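I've been on a documentary binge since October, mostly the paranoid sort my sister can't stand, and last night I finally got to The Mesby Tapes. It's about a radio station in a small port town that went off air in the middle of a song and never came back. The engineer, Ankica Angelovski, kept 18 reels in her loft for years, and the film is really her sitting in a kitchen playing them to people who used to work there.

I went in expecting a cover-up and for the first half you do get one, sort of. There's a licence that vanishes, a minister who won't be interviewed, and a man called Pisell who may or may not have owned the building (the film changes its mind about him twice!).
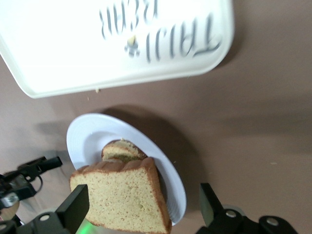

Drimov, the director, also made Toledo, which I loved, and he has the same habit here of leaving the camera running after people have stopped talking. Sometimes it's brilliant. Sometimes you're watching a woman look at a kettle. By the time reel 13 came on I was flagging, so I can't claim I gave it my full attention. I did rewind for the reel, though, and I'm glad, as the voice on it is wonderful.

My one big moan is the last 6 minutes, where a narrator turns up from nowhere and tells you what to think. Why? We'd managed perfectly well without him! I'd still say watch it, but have the subtitles on because the old recordings are very muffled. Toledo next, again, if I can find where I put the disc.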